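Wurkeck Hooded Sweatshirt — dark brown, midweight cotton blend. Cut loose through the shoulders, so order your usual size. Washes at 40 and can be tumble dried on low.
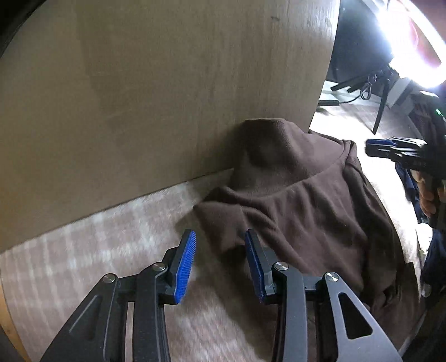
## Sizes and price

S to XXL, $59 each. Orders of 8 or more ship free from our Notham store. Chest logos take 2 weeks — email Sayaka Minami with your artwork.

Brown fabric from the same line is sold by the yard.
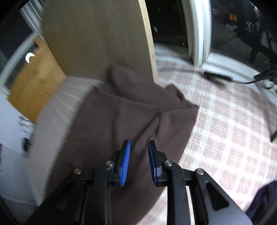 ## Returns

Unworn items only, tags on. Printed pieces can't be returned.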